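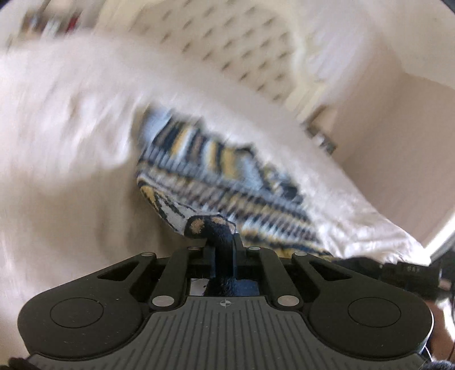
Temsideの把持評価チームでは、手持ち式グリッパの比較試験に参加していただける方を募集しています。試験するのは、布や衣類を扱うときのグリッパの使い勝手と、同じ作業をしたときの記録の質です。参加者には機材を自宅に持ち帰り、洗濯物の仕分けや寝具まわりの片づけを、自分の指の代わりにグリッパの指で行っていただきます。白い大きな布と柄物の布が重なっているところで、紺色の毛羽立った小物を内側の二本の指のあいだに立てて挟む、というような動作が作業の中心になります。硬い箱や瓶をつかむ課題もありますが、時間の大半は布です。ロボットや機械の経験は必要ありません。

## 募集の概要

| 項目 | 内容 |
|---|---|
| 募集人数 | 36名 |
| 参加期間 | 初回説明の翌日から16日間 |
| 実施場所 | 説明と返却はTemside試験室、作業は参加者の自宅 |
| 比較する機種 | Luvasov型、Ukosora型の2機種 |
| 謝礼 | 52,000円(全日程を終えた場合、税込) |
| 応募締切 | 2023年1月22日 |
| 担当 | Nataša Hoxha(参加者窓口)、Urmas Bite(機材) |

謝礼のほかに、試験室までの交通費を実費でお支払いします。領収書のいらない公共交通機関の運賃は、経路を申告していただくだけで構いません。自家用車で来られる場合は、申込フォームの備考欄に書いてください。

## 試験の目的

当チームは、家庭内の作業を記録する道具として手持ち式のグリッパを使っています。人が手に持って動かし、先端側を写すカメラの映像と指の開閉量を同時に残します。記録は、のちにロボットアームへ同じ形の指を付けて動作を再現させるときの材料になります。

これまでの社内試験では、箱や食器については2機種のあいだに目立った差が出ませんでした。差が出たのは布です。薄い布が指の根元に巻き込まれる、厚い布を挟むと指先が開いたまま戻りきらない、持ち上げた布がカメラの前に垂れて何も見えなくなる、といったことが、機種によって違う頻度で起きています。ただし社内で試した者は全員がグリッパに慣れており、持ち方も似ていました。ふだん触っていない方が、ふだんの部屋で使ったときにどうなるかは、まだ分かっていません。

今回の結果は、次期モデルの指の形、握り部分の太さ、カメラの取り付け角度を決める資料にします。参加者の腕前を測る試験ではないので、作業の速さや成功率によって謝礼が変わることはありません。

## 比較する2機種

**Luvasov型**は、リンクで左右の指を動かす方式です。握ったときの力が指先に素直に伝わり、小さいものを拾うのに向いています。関節のまわりに隙間があるため、細い糸や薄手の裾が入ることがあります。

**Ukosora型**は、左右の指が平行に滑る方式です。布が入り込む隙間は少ないのですが、握り込む距離が長く、手の小さい方から「最後まで閉じるのに力がいる」という意見が出ています。この型については、握りの位置を変える部品を用意しました。初回説明のときに合うものを選んでもらいます。

どちらも片手で持ちます。利き手は問いません。左利きの方の記録が足りていないため、左利きの方の応募を歓迎します。

期間の前半と後半で機種を入れ替えます。どちらを先に使うかはこちらで割り当て、希望はお受けできません。入れ替えは自宅でできます。両方の機種を最初にお渡ししますが、後半に使うものは切り替えの連絡があるまで箱から出さないでください。

## 参加の流れ

### 1. 申込みと電話確認

フォームで受け付けたあと、Nataša Hoxhaから電話を差し上げます。自宅の状況、作業できる時間帯、手や腕のけがの有無をうかがいます。電話のかわりにメールでのやりとりを希望する場合は、フォームで「メール希望」を選んでください。聞こえにくさのある方、日本語以外での連絡を希望する方もメールで対応できます。

### 2. 初回説明

試験室に来ていただき、同意書の確認、機材の受け取り、練習を行います。所要時間は2時間です。練習では、かごに入れた布を一枚ずつ取り出す作業と、広げた布の端を探してつまむ作業を、両方の機種で試します。

説明はUrmas Biteが行います。充電のしかた、記録の始め方と止め方、データの吸い出しまでを一通りやっていただき、手順を書いた冊子をお渡しします。

### 3. 自宅での作業

作業は一日一回です。記録の長さは決めていません。その日の課題を最後まで終えたところで止めてください。課題は冊子に日ごとに書いてあり、順番を入れ替えることはできません。

課題には次のようなものがあります。

- 取り込んだ洗濯物の山から靴下だけを抜き出し、組にして並べる
- 丸まったシーツや掛け布団カバーの中から、紛れた小物を見つけて取り出す
- タオルの角をつまんで持ち上げ、かごへ移す
- 毛足の長い布と短い布を、同じ場所から交互に取る
- 棚の前に落ちた布を、棚の物に触れずに拾う
- 空のボトルと紙箱を、布の上から別の場所へ動かす

使う布は、ご自宅にあるもので構いません。種類がそろわないときのために、当方の布一式もお渡しします。色や柄は混ざっていたほうが助かります。無地の白い布ばかりになると、映像で布と布の境目が追えなくなるためです。

うまく取れなかった場合も、記録は止めずに続けてください。つかみ損ねた回を消したり、撮り直したりはしないでください。三度試しても取れないものは、手で取って次へ進んで結構です。その際、グリッパは一度下ろし、空いているほうの手で取るようにお願いします。

### 4. 日誌

作業のあと、短い日誌を書いていただきます。様式は紙とスマートフォンの両方があり、どちらか一方を選べます。書いていただくのは、使った部屋、照明の種類、扱った布、つかみにくかったもの、手や手首の疲れの程度です。疲れは「なし」「少し」「途中で休んだ」「中止した」から選びます。自由記述欄は空白でも構いませんが、布が挟まって抜けなくなったときだけは、どこに挟まったかを必ず書いてください。簡単な図でも十分です。

### 5. 返却と聞き取り

最終日のあと、機材を試験室にお持ちください。来室が難しい方には集荷の手配をします。返却時に聞き取りを行います。聞き取りはThérèse Charbonneauが担当し、音声を録音します。録音を望まない場合は筆記だけにしますので、その場でお伝えください。

## 応募できる方

次のすべてに当てはまる方を対象とします。

- 18歳以上で、試験室まで来ることができる
- 期間中、自宅で毎日作業の時間をとれる
- 布を広げられる床、ベッド、または机がある
- 同居の方がいる場合、室内での撮影について全員の了解が得られる
- 手、手首、肘に治療中のけがや病気がない

過去に当チームの試験に参加した方も応募できますが、McIntyre棟で行ったアーム操作の試験に参加した方は、今回は対象外となります。あの試験でUkosora型の試作品を使っていただいており、条件がそろいません。

グリッパやロボットの開発、販売に仕事で関わっている方は、応募前に窓口へご相談ください。

年齢、性別、住居の広さで優先することはありません。応募が定員を超えた場合は、手の大きさと利き手が偏らないように選びます。そのためフォームで、手首のしわから中指の先までの長さをうかがいます。定規で測ってミリ単位で入力してください。

## 機材の扱い

お渡しするのは、グリッパ2台、充電器、記録用端末、接続ケーブル、布一式、冊子です。

グリッパの外装は樹脂です。持ち歩くとき、保管するときは付属の箱に入れてください。作業中にケーブルが布に絡むことがあります。絡んだときは引っぱらず、記録を続けたまま布のほうをほどいてください。

指のすべりが気になっても、テープや輪ゴムを巻かないでください。油やスプレーも使わないでください。汚れは乾いた布で拭いてください。濡れた洗濯物は今回の課題に含めていません。

手袋をはめて作業しても差し支えありません。冬場は室温が低いお宅もあるので、着用の有無だけ日誌に書いてください。袖が長い服の場合は、指の開閉を邪魔しないことを練習のときに確かめます。

通常の使い方で壊れた場合、修理費はいただきません。落とした場合も同じです。動かなくなったときは自分で分解せず、Urmas Biteへ連絡してください。代わりの機材を送ります。届くまでの日は参加期間に数えず、終わりの日を後ろにずらします。

## 映像と個人情報

カメラは作業する手元と、その先の室内を写します。部屋の様子がある程度入ることは避けられません。写したくない物は、作業の前に片づけるか、布をかけてください。郵便物、薬の袋、家族の写真、パソコンの画面は特に写り込みやすいものとして冊子に挙げてあります。

音声は記録しません。人の顔が入った部分は、こちらで確認して削除します。確認はLise BergeronとHélène Beaudoinの2名が行い、それが済むまで映像をほかの者が見ることはありません。

確認後の映像には番号だけを付け、氏名や住所とは別に保管します。試験の結果を発表するときに静止画を使うことがありますが、使ってよいかどうかは同意書で別に選べます。静止画の使用を断っても参加できますし、謝礼も同額です。

参加の途中でも、参加後でも、記録の削除を求めることができます。ただし集計を終えたあとは、集計した数値から個人の分だけを取り除くことができません。集計を終える前に、参加者全員にメールでお知らせします。

## 途中でやめる場合

理由を問わず、いつでもやめることができます。窓口へ電話かメールで伝えてください。それまでに作業した日数に応じて、謝礼を日割りでお支払いします。初回説明だけで辞退された場合も、交通費はお支払いします。

手首や指に痛みが出たときは、その日の作業を中止し、当日か翌日のうちに連絡してください。痛みがあるまま課題を終わらせる必要はありません。休んだ日があっても、連絡をいただいていれば期間を延ばして続けられます。

## よくいただくご質問

**子どもやペットがいる家でもよいですか。**
構いません。作業中は別の部屋にいてもらうか、グリッパに手を出さないよう見ていてください。指の合わせ目に毛や髪が入ることがあるため、床に置いたままにはしないでください。

**ワンルームでもできますか。**
できます。布を広げる場所は、畳んだ毛布が一枚置ける程度あれば足ります。棚や壁が近い部屋での記録も必要としています。

**夜に作業してもよいですか。**
時間帯の指定はありません。部屋の照明をつけて行ってください。途中で照明を変えた場合は日誌に書いてください。

**家族が代わりに作業してもよいですか。**
できません。日によって使う人が変わると機種の比較ができなくなります。

**映像がぶれてしまいそうです。**
普段の速さで動かしてください。布を振ったり払ったりすれば映像は流れますが、それも記録の一部として扱います。ぶれを避けるためにゆっくり動かすことはしないでください。

**自分の記録を見ることはできますか。**
返却のときに、試験室の端末で見ていただけます。コピーのお渡しはしていません。

**結果は教えてもらえますか。**
希望された方に、まとめの文書を10月にお送りします。個人ごとの成績は出しません。

## 同時募集:試験室での対照作業

自宅での作業とは別に、試験室で同じ課題を行う補助員を2名募集しています。こちらは有給の短期雇用です。布の並べ方をそろえた状態で両機種を使い、アームに取り付けた指で同じ作業をさせたときの記録と突き合わせます。布を毎回同じ位置に戻す、記録の開始と終了を紙に残す、カメラの向きを確かめる、といった地味な作業が続きます。立ち仕事です。

勤務日と時給は面談で決めます。アームの操作は社員が行うので、資格や操作経験は不要です。布を畳み直す作業が多いことを承知のうえで応募してください。自宅での試験と両方に参加することはできません。

補助員の応募は、履歴書を添えてThérèse Charbonneau宛てにお送りください。面談では、実際に両機種を持って布を扱っていただきます。

## 応募方法

自宅での試験への応募は、Temsideの参加者募集ページにある「布・グリッパ比較」のフォームからお願いします。入力していただくのは次の内容です。

- 氏名、年齢、連絡先
- 利き手、手の長さ
- 住居の種類と、作業に使う部屋の床の種類
- 同居の方の有無
- 来室できる曜日と時間帯
- 連絡方法の希望
- 過去に参加した試験(ある場合)

フォームが使えない方には、紙の申込書を郵送します。試験室の受付でも受け取れます。紙の申込書は締切日の消印まで有効です。

選考の結果は、参加をお願いする方にも、今回は見送りとなった方にも連絡します。見送りとなった方の情報は、次回の案内を希望された場合を除き、選考後に削除します。初回説明の日時は、選考結果の連絡のときに候補をお送りしますので、その中から選んで返信してください。

お問い合わせは、試験の内容と申込みについてはNataša Hoxha、機材についてはUrmas Biteまで、募集ページの連絡欄からお送りください。件名に「布・グリッパ比較」と入れてください。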